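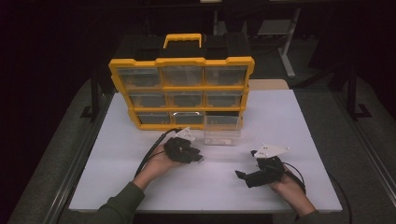

Figure 2. Parts organizer with clear drawers, bottom-right drawer pulled out.

4.2 Sorting habits at home

Small hardware turned out to be a wonderful subject! The 13 households in Stodulholm kept screws, fuses and picture hooks in every kind of box, and nine of them labeled nothing at all. See-through drawers drew the warmest comments in our interviews.

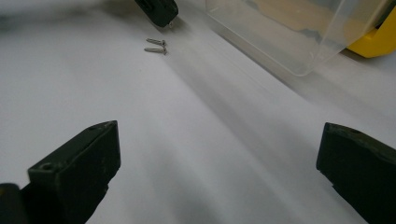 Sorting sessions were where people really opened up, telling us which shed or shelf a hinge had come from. Most tipped everything onto the kitchen table first. A broad white surface like this one suits the job beautifully, as dark washers and brass pins stand out on it, and several families now spread an old sheet before they start. 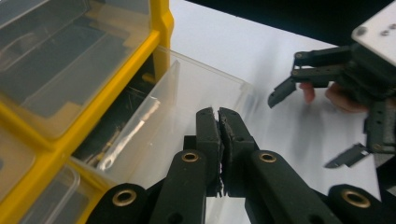 Hjørdis Rustad wrote to us that labels matter less than habit, and that her family in Farkik has found every fuse by memory since September.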